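November 24, 2023

A slow, pleasant sort of day at the marble-patterned table. Kulap Rojanasak was in from Ularholm and we spent the morning deciding what ought to live on the tabletop for the Rivera tidying set and what ought to go back in the box. I had wanted far more things out, and she talked me down (quite rightly, the rounded corners eat more room than you'd think).

We settled on the book, the bottle with the white cap, the clear cup and the little yellow star. I'm very fond of the star – it came from the Jivano box and I'd have been sorry to leave it out.

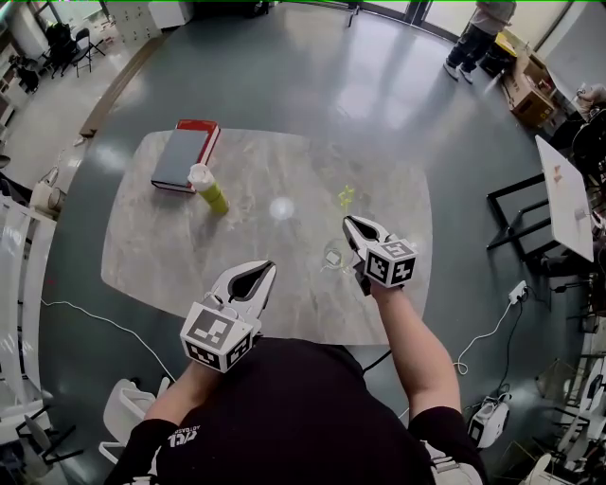 *Book and bottle at the far left, star and cup over to the right.*

The cup is my one worry. Clear on grey and beige marble, it very nearly vanishes, and the white bit inside is easier to find than the cup itself. Kulap would like to keep it. I'd swap it for something coloured, or put a plain mat under it, and I've asked Glória Guerreiro to see whether the Rurnville cupboard has either. Budget for bits and bobs is 400 until January, so please, nothing fancy!
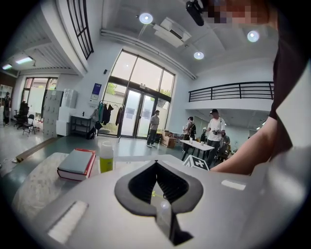

Page last changed by K. Rojanasak, revision 694

The book and bottle make a good pair, the red edge and the yellow-green being easy to pick out even with all that light from the tall windows. I'd like to try them further apart next time, with the book square to the table.

Still to do: write up the layout for Glória, label the box, and find out who wants the clothing rack kept by the doors, as I'd rather like that corner for the spare table.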